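Pulsera

La pulsera es, dicho deprisa, cualquier adorno que rodea la muñeca. En algunos países se le llama brazalete y en otros esa palabra se guarda para las piezas rígidas, y yo, que llevo años escribiendo entradas para esta enciclopedia de objetos menudos, confieso que uso las dos según me suenen en la frase. También se oye «manilla» en Colombia y «esclava» en España, aunque esta última suele ser la de eslabones con una placa para grabar el nombre (la que me regalaron en la comunión, sin ir más lejos, y que perdí en la playa un mes de agosto).

Nombre y origen

El nombre español viene de «pulso», porque se lleva justo donde el médico pone los dedos. Me encanta esa etimología, tan práctica ella. «Brazalete» nos llegó del francés y tiene al brazo metido dentro, de modo que en rigor podría ir a cualquier altura, y de hecho en la Antigüedad se llevaba muchas veces por encima del codo. Hay pulseras de concha, de hueso y de piedra anteriores a cualquier escritura. Los egipcios las enterraban con sus muertos, los romanos las daban como premio a los soldados, y en la India las de vidrio siguen sonando en las bodas.

Pulseras de cordón

Aquí entro en mi terreno favorito. El cordón rojo aparece en tantas tradiciones que da vértigo: en la cábala popular se ata a la muñeca izquierda contra el mal de ojo, en la India se anuda en ceremonias hindúes, en China se asocia a la buena suerte, y en buena parte de América Latina se les pone a los recién nacidos, muchas veces con una semilla o un azabache. Mi abuela decía que tenía que atarla otra persona y que no se podía quitar con tijeras. Yo la corté una vez, a escondidas, y todavía me acuerdo.

Las versiones de joyería añaden al cordón alguna pieza de metal: una medalla, un nudo, una barrita.

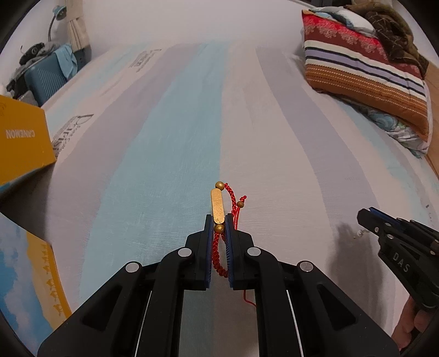 Pulsera de cordón rojo con barra dorada y cuentas redondas.

El trenzado puede ser de tres cabos, de cuatro o de ocho, y cada uno da un perfil distinto – el de cuatro queda redondito, el de tres más plano. Para cerrarlas se usa mucho el nudo corredizo, que es una maravilla porque la misma pulsera vale para una muñeca de niña y para la de su padre. In-ho Kwak, que trenzaba en el taller Studesura cuando yo aprendí, hacía el corredizo con los ojos cerrados y se enfadaba muchísimo si le dabas hilo encerado de mala calidad. De él es la costumbre, que he copiado, de cortar siempre 3 metros de cordón por si acaso (¡sobra muchísimo, pero qué tranquilidad!).

Pulseras de cuentas

Las cuentas se ensartan en hilo, en alambre o en elástico. El hilo de seda con un nudito entre cuenta y cuenta es lo clásico en las perlas, para que no se rocen y para que, si se rompe, no salgan todas rodando debajo del sofá. El elástico es más cómodo y dura menos. 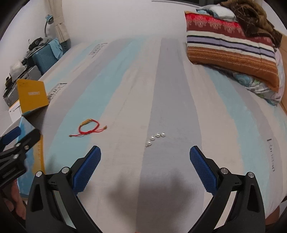 Con las perlas hay una confusión que me preguntan cada dos por tres. Las hay naturales, que son rarísimas; cultivadas, que también las hace un molusco pero con ayuda; y de imitación, que pueden ser de vidrio, de plástico o de nácar molido. El truco de pasarlas por los dientes (la buena raspa un poquito, la falsa resbala) funciona a medias, y a los joyeros les pone de los nervios. Si de verdad importa, se lleva a un laboratorio y listo.

Pulseras rígidas

Son los aros de una sola pieza, cerrados o abiertos por un lado. En el catálogo Peixoto, que consulto mucho, hay 906 entradas y los aros rígidos ocupan las 100 primeras, ordenadas por diámetro interior. El llamado tipo Gorier es abierto y acaba en dos bolitas; el tipo Parnis lleva bisagra. Son nombres de coleccionista y fuera de ese mundillo no los usa casi nadie, pero a mí me resultan útiles.

Medidas y cuidado

La medida se toma con una cinta alrededor de la muñeca, justo por detrás del huesito, y se le añade un dedo de holgura. A quien le guste que baile, dos dedos. Las de cordón conviene quitárselas para fregar, las perlas se ponen después del perfume y la plata se guarda en una bolsita cerrada.

Véase también: collar, tobillera, abalorio, macramé.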